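Ratgate: Teaching Two Arms to Take Turns
Project report by Kavitha Nair, with Stavros Babić

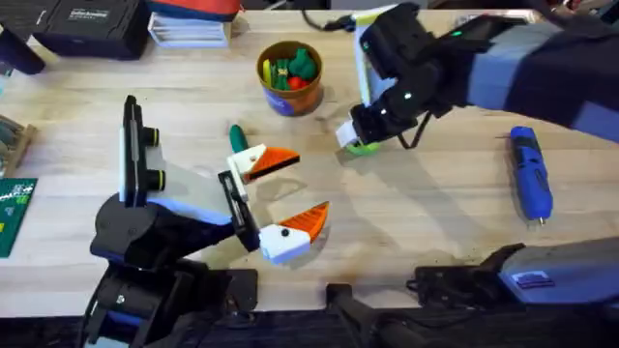 So the plan in August was simple, or we thought it was. Two arms, one table, a bunch of small stuff to tidy up, and a piece of software in between that decides who moves when. We called the software Ratgate because the first version let one arm through at a time, like a little gate, and the rat part was Stavros being funny at two in the morning. The name stuck and now it's in every import line, sorry.

I did the planner and most of the tooling. Stavros did perception and the gripper control. We split it that way because I can't stand calibration and he kind of loves it (I don't get it either).

What we were trying to do

The job we set ourselves was pick and place with small parts on a cluttered table. Tools, toy pieces, boards, the kind of mess a workbench has anyway. Each arm has its own parallel gripper, and both of them can reach the middle of the table. That shared middle is the whole problem! If you only ever let one arm in there, everything is safe and painfully slow. If you let both in whenever they like, you get a crunch, and I have heard that crunch more often than I want to write down in a report with my name on it.

The first planner

Version one was a lock. An arm asked for the middle, got it, did its thing, gave it back. It took me an afternoon to write and it worked the first time, which made me very smug. Then we ran the full tidy-up task, 16 parts, and sat there for 218 seconds watching one arm do something while the other one waited politely. Stavros went and made toast during a run and didn't miss anything important.

The other thing wrong with it was what happened on a failed grasp. The arm would retry, still holding the lock, and retry again, and the other arm just hung there forever. I added a timeout. Then the timeout fired while an arm was still in the middle and the gate opened for the second arm, and that was crunch number one. Lesson learned: a timeout has to trigger a retreat first and only then release the space. It sounds so obvious when I type it out.

The second planner

For version two I threw out the single lock and cut the table into 8 zones. An arm reserves the zones its path will sweep through, including the forearm and the elbow, and lets go of each one as it leaves. The forearm bit matters a lot. I started out reserving only where the gripper was going, and on this setup the arms come in from different sides, so a link can be hanging over a zone the gripper never goes near.

Reservations are made all at once, before the arm moves. I tried grabbing zones one by one along the path and got a textbook deadlock within ten minutes, each arm sitting on the zone the other one wanted. (Our operating systems professor would have been thrilled.) Now an arm either gets the whole set or it waits at its parking pose and asks again.

There's also a small scoring step that picks the next part for each arm. It likes parts that are close and parts whose path doesn't touch anything the other arm has booked. It's greedy and pretty dumb. I wrote a smarter one that looked three picks ahead, and it spent so long thinking that the dumb one finished first, so the dumb one stayed.

Perception, mostly Stavros

Stavros runs the detection off the wrist camera plus a fixed view of the workspace. The fixed view gives a rough position, then the arm goes to a hover pose and the wrist view corrects it before the fingers come down. His biggest headache was the arms themselves getting in the way of the fixed view. A part would vanish behind a link, the tracker would drop it, and my planner would cheerfully decide it had already been tidied. The fix was to mask out the arms using the joint angles and keep any part alive in the list as long as it was last seen inside the masked area.

Small parts near the cup were also bad. The detector kept wanting to merge them with whatever was sticking out over the rim. He ended up labeling 100 extra pictures by hand and complained about every one of them.

Tooling

My favorite part of the whole project is Mornura, the log viewer. It replays a run with the zones colored by who holds them, and you can scrub back and forth. I built it to find one bug and then we used it every single day. If you're starting something like this, write your viewer in week one! I wrote ours way too late and I'm still annoyed with myself.

What still doesn't work

Handing a part from one arm to the other is in the code but turned off. The two arms disagree on where the meeting point is, by just enough to matter, and we think it's the base calibration drifting. Flat parts lying right against the wood are hit or miss too. And if you move something by hand in the middle of a run, the planner takes it personally and needs a restart.

Next up is getting handovers going, and Stavros wants to redo the calibration routine from scratch. I've told him he can have the table all weekend.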